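Home / Work with us / Current vacancies

Horticultural Technician (Interior Planting Trials)

Zillgate Growing Trials
Reference: 533
Contract: fixed term, with possible extension
Hours: full time, Monday to Friday, with one weekend watering duty in 5
Reports to: Trials Manager
Start: September

Background

Zillgate tests growing media, containers, feeds and watering methods for plants kept indoors. Clients are mostly compost blenders, pot makers and contract planting firms who need figures from a party that does not sell the product. We hold 1,656 containerised plants across two glasshouses and a suite of rooms fitted out to behave like ordinary offices and flats, with domestic heating, north-facing and south-facing windows and no supplementary lighting.

The post has come about through a new programme on peat-free media for foliage plants. The programme compares three blends supplied under the working names Nuklow A, Nuklow B and Nuklow C against a standard loam-based mix. It measures water holding, shrinkage from the pot wall, re-wetting after drying out, and plant growth over two winters. The technician will carry out most of the routine work on the programme and will share duties on others.

Main duties

Weighing pots before and after watering, and entering the weights in the trial log on the same day.

Preparing media to a written recipe, including sieving, moisture adjustment and bulk density checks.

Potting on, pruning, staking and cleaning foliage according to the trial plan. Where the plan says a plant is to be left alone, it is left alone, including when it looks untidy.

Watering by hand to a fixed volume or to a target pot weight, depending on the treatment.

Scoring plants for leaf drop, marginal scorch, yellowing and pest presence using the site scoring key.

Setting and collecting sticky traps, and reporting fungus gnat, mealybug, scale and thrips to the Trials Manager before any treatment is applied.

Reading and recalibrating moisture probes and thermohygrometers.

Keeping benches, drains, sinks and tools clean between treatments. Cross-contamination of media is the most frequent cause of a lost replicate on this site.
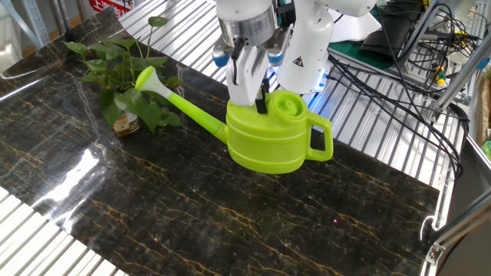 Watering takes up the largest single share of the working week, and applicants should be comfortable with that. Indoor pots are small, they dry unevenly, and a blend high in coir or bark can look dry on top while the lower half is saturated. Water poured quickly down one side will often run between the media and the pot wall and out through the base, which gives a false weight. The technician is expected to apply the full volume slowly and low down, under the leaves. A can with a long, narrow spout and a rose on the end, like the lime-green one shown, suits this work. Leaves and crowns are kept dry unless the treatment calls for overhead watering. Saucers are emptied 30 minutes after application and the run-off is measured where the plan requires it.

The Yoshida rooms

Part of the post is based in the Yoshida rooms, a set of heated rooms on the first floor of the main building. They are kept at domestic temperatures through the winter and the air is dry. There is a goods lift for trolleys and bags of media, but the last stretch to the end room has two steps and loads have to be carried. Standard pot size in these rooms is 5 litres. Blackout blinds are operated by hand at set times and the technician on duty signs for each change.

Person specification: essential

A Level 2 qualification in horticulture, or at least two years of paid work in a nursery, glasshouse, botanical collection or interior planting firm.

Able to follow a written procedure exactly and to note any departure from it, with the time and the reason.

Legible handwriting. Bench sheets are completed in pencil and scanned.

Basic spreadsheet skills: entering data, sorting, filtering, simple formulas.

Able to lift and carry bags of media safely, with training and aids provided.

Able to work for long periods on repetitive tasks without loss of accuracy.

Person specification: desirable

Experience with peat-free media, in any setting.

Recognition of common foliage plants by botanical name.

A current certificate for the application of plant protection products. Training can be arranged for the right applicant.

Familiarity with Gimport, the record system used for trial data. Most new starters have not used it before and two days of training are given in the first fortnight.

Full driving licence. One client site is not served by public transport.

Conditions of work

The glasshouses are warm in summer and humid throughout the year. Work includes kneeling, reaching over benches and standing at a potting station. Composts and bark products release dust when dry, and masks are supplied and must be worn in the mixing bay. Some plants held on site have irritant sap, including Dieffenbachia, Euphorbia and several of the Ficus species. Applicants with a known latex allergy should tell us at interview so that duties can be arranged accordingly.

The normal day runs from 8 am to 4.30 pm with 45 minutes for lunch. Weekend duty is a morning only and is repaid as time off in the following week. Wednesday is the main weighing day and leave on that day is limited to two members of the team at once.

Pay and benefits

Pay is on the site technician scale, with the starting point set according to experience. The scale is sent with the application form. Annual leave is 25 days plus bank holidays. Safety boots, waterproofs and gloves are provided, and there is a training allowance of £500 a year which may be put towards a recognised horticultural qualification. Free parking and a covered cycle store are on site. There is no canteen, but the staff kitchen has a cooker and two fridges.

How to apply

Request an application form from the site office, quoting reference 533. Completed forms should be returned with a covering letter of no more than two sides, setting out how you meet each essential point in the person specification. CVs sent without a form will not be considered.

Shortlisted applicants will be invited to a half-day visit consisting of:

a tour of the glasshouses and the Yoshida rooms;

a practical exercise in which a small batch of pots is weighed, watered to target and recorded;

a short plant identification test of common foliage plants, marked for information only;

an interview with two members of the trials team.

Please bring proof of any qualifications listed on your form and wear clothing suitable for bench work. Travel costs within the UK are refunded at standard class on production of receipts. Any adjustments needed for the visit should be requested when the invitation is accepted.

Two references will be taken up after interview, one of which must be from the current or most recent employer. The appointment is subject to a probation period of six months.

Related vacancies: Glasshouse Assistant (seasonal); Data Clerk (part time)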